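首页 日记 路线 装备 留言 关于

分类：走路的日子 / 长线

2023年8月14日　Laurier Ouellet

腿还抬着，靠在墙上写的。字乱就乱吧，不写明天就全忘了。

4点起床。闹钟响了一遍就醒，难得。外面还黑，厨房灯一开，楼下的狗叫了两声。粥昨晚就煮好了，坨成一块，加水搅开，撒点盐，站着吃完。鸡蛋带上没吃。鞋带系了两回，左脚总觉得紧，松一格又觉得晃，算了，上路再说。

今天走的是 Cikby 到 Fondale，31公里，翻 Flenesum 那道梁。累计爬升写的是356米，看着不多，可是几乎全堆在中间那一段，前面平得让人犯困，后面又平，就中间给你来一下狠的。六月那次我走了一半就下撤了，膝盖。这回憋着口气。

出门前喝了点东西，橙色盖子那种瓶子，家里最近老是这个。味道偏甜。Marlene 说走长线早上别空腹喝甜的，我没听。后来也没怎么样。

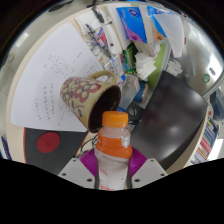 Fondale 步行社 · 长线组

集合在 Cikby 的老水塔底下。我到得早，Marlene Gill 比我还早，蹲在路边往脚趾上缠胶布，一根一根地缠，慢得很。她说上次掉了个指甲，现在还没长齐。我看了一眼，赶紧看别处。

人陆续来。有两个没见过的，年轻，背的包大得吓人，问他们背了什么，说是炉子。一天的路背炉子！组长看了看没吭声，只让他们走中间。我心里想，过了梁就知道了。结果人家一路走得比我快，中午还真煮了面，香得我直咽口水。以后不乱想别人了。

出村是碎石路，两边玉米，叶子上全是露水，裤腿十分钟就湿透。忘了带雪套。每回都忘。写在手上算了。天一点点亮，不是那种好看的日出，就是灰变成白，白变成有点黄，然后一回头影子以经拖在后面了。玉米地尽头有座小桥，栏杆缺了一截，拿铁丝拦着，去年就这样。

前八公里没什么可记的。真没什么。走路，说几句话，又不说了。有人放音乐，组长叫他戴耳机。我在想工作上的一封信，想了大概三公里，措辞换来换去，过了一条沟以后突然就不想了，到现在也没再想起来用哪个词。明天再回吧。

在 Chan 家的店停了一次。每次都停，门口的长凳换过了，新的还有油漆味，老板娘不让坐，拿硬纸板给我们垫着。茶是大壶的，粗，苦，烫。买了两个豆沙饼，一个当场吃，一个塞包里压扁了，晚上回来才想起来，刚才掰开吃的，渣子掉了一床。老板娘问我上回怎么半路坐车回来的。她居然记得。我说膝盖。她说她婆婆也是膝盖，泡花椒水，说了好久，水要多少，花椒要多少，泡到哪儿。我点头，一个数都没记住。

过店往上就是林子了。凉快。路上松针厚，踩着软，可是滑。Marlene 用杖，我不用，嫌响。走到陡坡底下她分了我一根，我接了，脸皮这时候不值钱。

半山腰组长让大家坐五分钟，顺便聊了聊鞋袜的事，因为新来的一个说脚底发烫。我也一直想问，就记在这儿。
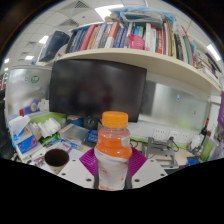 走长线脚底发烫，要等起了泡再处理吗？

一发烫就停下来，脱鞋晾一晾，擦干，贴上胶布，换双干袜子再走；等泡鼓出来就晚了，后面每一步都磨着。

新来的那个听完当场就把鞋脱了，组长帮他贴的。我也脱了看看，脚后跟红了一小块，贴上。耽误了点时间，但是值。六月那次我就是死撑，右脚疼了就偏着走，偏着走膝盖就跟着坏，一串的。当时还觉得自己挺能忍。傻。

接下来是那道梁。怎么说呢。头低着，看前面那个人的鞋跟，鞋跟是蓝的，上面沾一片叶子，我就盯着那片叶子走。走一阵喘一阵。汗进眼睛，辣。中间有个弯我记得清清楚楚，上次就是在那里坐下的，一块扁石头，旁边一丛蕨。这次经过它，腿有点发虚，没坐。也没跟谁说。Marlene 在后头咳了一声，不知道是不是故意的。

上到顶没什么风景，雾。往年能看见 Fondale 的教堂尖，今天什么都看不见，白茫茫。风倒是大，汗一下就冷了，赶紧套外套，拉链卡住，卡在领子那儿，我就那么半张脸埋着吃了鸡蛋。鸡蛋好吃得不像话。盐忘了带，有人递过来一小包，吃完才想起没说谢谢，后来走路的时候补了。

那两个年轻人煮面就在这儿。石头背风的一面，火苗老是歪。分了我一口汤。辣的。我愿意收回早上心里的那些话。

下山比上山难受。膝盖开始有动静，不是疼，是酸，像里头有个东西在拧。步子放小，横着下，杖撑住。Marlene 教我数呼吸，我数着数着就乱了，在从头来。下到第13号木桩那里路分叉，牌子倒了，箭头冲着天，大家站着商量半天。地图上两条都能到，一条沿溪，一条走机耕路。投票，走溪边。

溪边好。水声大，谁都不用说话。石头上有青苔，有人滑了一跤，屁股坐进水里，自己先笑的，后面的人才敢笑。我把帽子浸了水扣头上，水顺着脖子往下淌，一激灵，膝盖好像都不酸了。管不了多久，两百步吧。路边有野薄荷，揪了一把捏在手里闻，到现在手上还有点味儿，洗过了还有。

过了磨坊就全是柏油路，最烦人的一段。太阳出来了，早不出晚不出。路面发软，鞋底一粘一粘的。没树。我跟在队尾，前面的人越走越小。手机没电，也好，不看还剩多少。想了些乱七八糟的：阳台那盆罗勒浇没浇，妈妈那边的窗帘是不是该换，小时候去外婆家也是这样一条白晃晃的路，走到后来就不认路了，只认外婆家那棵枣树。枣树早砍了。

组长从前面退回来陪我走了一段。他不问你累不累，只说他家屋顶漏雨的事，找了谁来修，修完又漏，说得很细，瓦是什么瓦。我听得挺入神，抬头就看见 Fondale 的牌子了。

走进镇子的时候有人鼓掌，就是先到的那些，坐在喷泉边上，鞋都脱了，一排脚。我也坐下，脱鞋。水凉得脚趾发麻。Marlene 坐在旁边，什么也没说，把胶布一根一根撕下来，指甲还在，她举给我看。

回程坐车，一上车就睡着了，头磕了玻璃好几下。到家先洗澡，热水，站着冲，差点在里头睡过去。晚饭吃的剩粥，也还行。
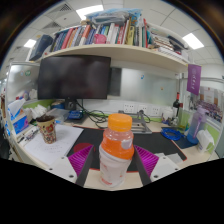 下次要改的（趁还记得）

雪套。写第一条，雪套。放在鞋里面，这样穿鞋的时候非拿出来不可。

袜子多带一双。今天就一双替换的，溪边弄湿了，后半段是湿着走的，右脚小趾磨掉一层皮。刚涂了药，蛰。

杖还是得买。借别人的杖人家就少一根，Marlene 下山有一段自己也费劲，我看得出来，她没说。明天去问问二手的。

早上的粥少放水，吃了不顶事，到 Chan 家那会儿已经饿了。或者干脆带饭团。

外套拉链要修，蜡烛油抹一抹试试。

柏油路那段，帽檐不够宽，后脖子晒得通红，刚才毛巾一碰，嘶。找那条旧围巾。

还有，那封信明天一早回，别拖。

组里说下一条线想反着走，从 Fondale 出发，先把柏油路走掉，再翻梁，最后在 Cikby 收尾。有人不乐意，说那样 Chan 家的茶就排到后头去了。我两边都行，只要别再赶上大太阳。报名表在组长那里，我还没填，膝盖要等两天看看。敷了冰袋，毛巾裹着，水渗出来了，沙发湿了一块，得起来弄。

起不来。再躺五分钟。

罗勒没浇，刚想起来。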